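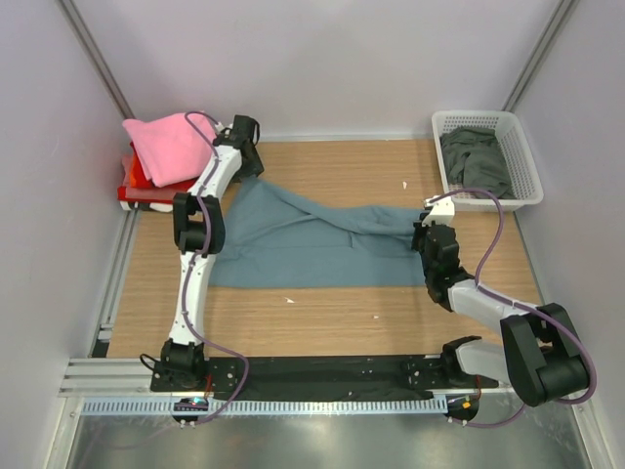
4. Folding and stacking

4.1 Before you start

Read section 3 (Drying and airing) first. Clothes that go into a pile with damp seams will smell within a day or two, and the whole pile then has to be washed again.

You will need:
- a clear stretch of table, at least 700 mm deep
- the laundry basket
- the Ralteo shelf liner, if the clothes are going straight into the Unham wardrobe

Wipe the table with a dry cloth. Do not use polish or wax on a surface used for folding, as it marks pale cotton.

4.2 Laying out the table

1. Stand the basket in a back corner of the table, on the side of the hand you pick up with.
2. Keep the opposite back corner for the finished pile.
3. Leave the middle and the front free. Only one garment should be on this part of the table at a time.

Note: A plastic basket with holes in the sides is best for clothes that have just come off the line. If you use a solid one, do not leave clothes in it overnight.

4.3 Spreading a garment

1. Take one garment from the basket. Lift it clear before pulling it towards you, so that buttons and zips do not catch in the holes.
2. Lay it across the middle of the table.
3. Hold one end and draw it gently outwards until the twists come out. Work from the widest part towards the narrowest.
4. Smooth the cloth with a flat hand. Large creases should be removed now. Small wrinkles will drop out in the pile.
5. Check pockets and fasten any zips.

Caution: Do not pull knitted clothes by the hem or the neck. Hold them a hand's width in from the edge.

4.4 Trousers

1. Lay one leg over the other, with the inside seams together.
2. Bring the ankle ends up to just below the waistband.
3. Fold once more for a shelf, or twice more for a drawer.

The Unham shelf is 405 mm deep. Adult trousers folded as above fit with the waistband to the front. If they overhang, use the drawer fold.

4.5 T-shirts and other light knits

1. Lay the shirt face down with the bottom hem straight.
2. Fold one side in towards the middle. The fold should run straight from the shoulder to the hem.
3. Lay the sleeve back on itself so that it does not stick out past the fold.
4. Repeat with the other side.
5. Take hold of the cloth near the hem, lift it and fold it up towards the neck.
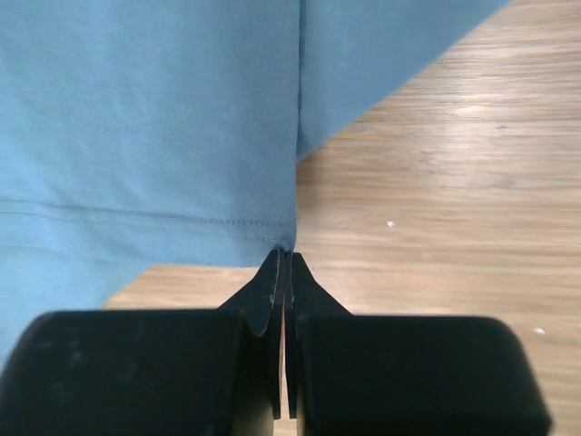

6. Turn the shirt over and place it on the pile.

Note: If the layers slip, put the shirt down flat and begin again at step 1. Correcting a slipped fold by tugging at the corner stretches the stitching.

4.6 Building the pile

1. Put the largest and heaviest items at the bottom.
2. Place each item with its main fold facing the front.
3. Tuck in loose edges before adding the next item.
4. Stop when the pile reaches the height of the shelf less two fingers.

Towels may go on top of clothes for carrying, but should be stored separately. See section 6.

Caution: Do not load more than one full pile on each Rovwood half shelf (part 1506). The half shelf rests on pegs and will tip if the weight is all at the front.

4.7 Moving the pile to the wardrobe

Slide one hand under the pile and rest the other on top. Set it down at the back of the shelf first, then draw the lower hand out slowly.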